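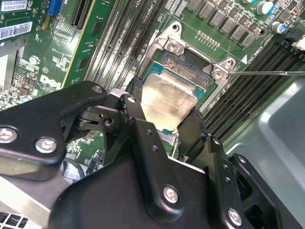 The gripper with a processor over the socket of the practice board at the Plalville workshop.

The woman who teaches the arm to handle computer parts would like it known that she is not an engineer. She repaired office machines for 27 years before she joined Briker, the small refurbishing outfit on the edge of Plalville, and she still introduces herself as a repair person. "They put me down as a demonstration operator," she says, pouring coffee for both of us before I have my coat off. "My sister thinks I sell blenders."

What she demonstrates is patience, mostly. For a good part of each working day she sits on a stool with a pair of handles in front of her, and whatever her hands do on the handles, the arm across the bench does too. The handles and the software that records her movements go by the name of Yammine. Each run she makes is saved, along with what the small camera at the wrist was seeing, and the runs are used later to train the arm to do the job without her.

The job, when I visited, was putting a processor into its socket. I asked her why anybody would start with something so easy to ruin, and she laughed for quite a while.

"We didn't start there! We started with picking up a sponge. I picked up that sponge until I dreamed about it. Then memory sticks, which I like, because a memory stick tells you when it's home. You feel it go. A processor doesn't tell you anything. You set it down flat, you let go, and if you had to push then you've already done it wrong."

Feeling is the part she misses most. The handles push back a little when the fingers close on something, but she describes it as shaking hands through an oven mitt, and for the last bit of the way down she works almost entirely by eye. In her first weeks she watched the real bench over the top of the screen. The people who train the model asked her to stop, and to look only at the wrist camera's picture, so that she would never act on something the arm couldn't see for itself.

"I was annoyed about that, I'll admit it. The fingers are right there in the way, big black things, and you're peeking around them at the one corner you care about. But they were right. If I'm using information it hasn't got, what's it supposed to learn from me?"

A session is 20 runs, and then she has to get up and walk around whether she wants to or not. She does 2 sessions before lunch and usually one after. The board gets turned a bit between runs so the arm doesn't learn a single spot on the bench, and she tries to come at the socket from a different side now and then. She also makes mistakes on purpose – she'll bring the chip in crooked, stop, lift away and line it up again – and those runs are kept with the rest.

"That was my favorite thing to find out. I thought they'd want me perfect. They had plenty of perfect. They wanted to see what I do when it's going badly, and I said well, you've come to the right person, I have a whole career of that."

There is another way of showing the arm a task, and she has tried it: you take hold of the arm itself and walk it through the motion. She found it lovely for big movements, reaching across to a tray, say, and hopeless for the fine work, where her own wrist kept getting in front of the camera. The team still uses it for the reach and saves the handles for the last few inches.

Did she worry, I asked, about teaching a machine her trade? She took her time over that one and refilled my cup.

"Some. I'd be fibbing if I said no. But I've pulled parts out of old desktops all day long, for years, and my thumbs can tell you about it. What I'd like is for it to do the pulling and the placing and for somebody with sense to do the deciding, whether a board's worth saving. I don't know that it'll go that way. I know what I'd like."

The next task is called Witine on the schedule, a name she had no hand in and doesn't care for, and it begins in August. It involves the socket lever, which has to be pressed down, eased sideways and tucked under its catch, and which she has been practicing with her own fingers at the kitchen table, very slowly, trying to notice what she does. She has over 30 little notes on it so far, written on the backs of envelopes. She read me one: "Thumb waits." She wasn't sure anymore what she had meant by it, but she was keeping it in the pile.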